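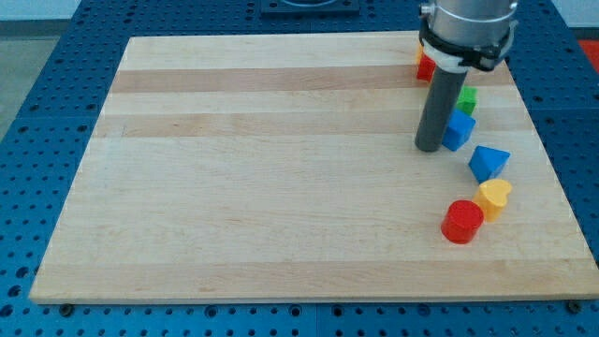
3. What People Do With Their Cutting Boards

3.1 How the diaries worked

I should say up front that I went into this part of the study expecting to write about knives. Teresa Ó Súilleabháin and I had been asking households in Lukcombe about how they learned to cook, and the knife questions got us polite, short answers. Then somebody would mention the cutting board and we'd be there for another hour! Boards were wedding gifts, boards were fights, boards were the thing you took with you when you moved out. So we rewrote the interview guide and started over with a kitchen diary.

We asked 38 households to keep the diary through June. Each time a board came out, the person using it wrote down what went on it, which side was up, and how it got cleaned afterward. That gave us 820 usable entries. Atif Niazi and I coded them separately, argued over the ones that didn't match (mostly bread, for reasons I'll get to), and then settled on a shared list. Figure 3 shows a wooden board with strips in lighter and darker tones, the style people in the interviews usually just called "the striped kind."

Figure 3. Cutting board made of glued strips of pale wood.

3.2 The good side

Almost every household with a wooden board told us it had a good side. I love this finding, partly because I grew up with the same rule and had never once thought about it. In some homes the good side was for bread and fruit and the other side was for onions, garlic, and anything that stains. In others the good side was simply the one that faced out when the board leaned against the wall, and it hardly got cut on at all.

What interested us was how people kept track. A few had marked the edge with a pencil or a small notch. Most relied on the look of the wood – a darker stripe that had to be at the top, or a knot that belonged on the left. One woman in the Ernmont apartments told Teresa that she could tell by the smell, and her husband said from the next room that she could not. We coded that one as "disputed."

The marks mattered most when somebody new joined the kitchen. Luminița Gavrilă, in her work on shared kitchens in Midinska, calls these "quiet rules," meaning rules you only hear about once you've broken them. Our diaries are full of them. A roommate cuts a raw onion on the bread side, and the next four entries are about that onion.

3.3 Bread, and why we argued about it

Atif wanted to code bread as food preparation. I wanted to code it as serving, because in so many entries the board went straight to the table with the loaf still on it and stayed there through the meal. We went back and forth on this for most of a month and ended up with 2 codes, "cut and cleared" and "cut and left." It's a clumsy fix, but it let us see that the left-out boards belonged mostly to homes where people ate at different times.

3.4 Oil, salt, and grandmothers

Cleaning was where the diaries got long. People used dish soap, lemon halves, coarse salt, boiling water, and in 6 households nothing but a dry cloth. Advice on oiling came down through families and was held very firmly, even by people who admitted that they never did it. Troels Laxdal has suggested to me that we should treat this as talk about relatives more than talk about wood, and after rereading the entries I think he's mostly right, although the two are hard to pull apart when the board itself came from the relative.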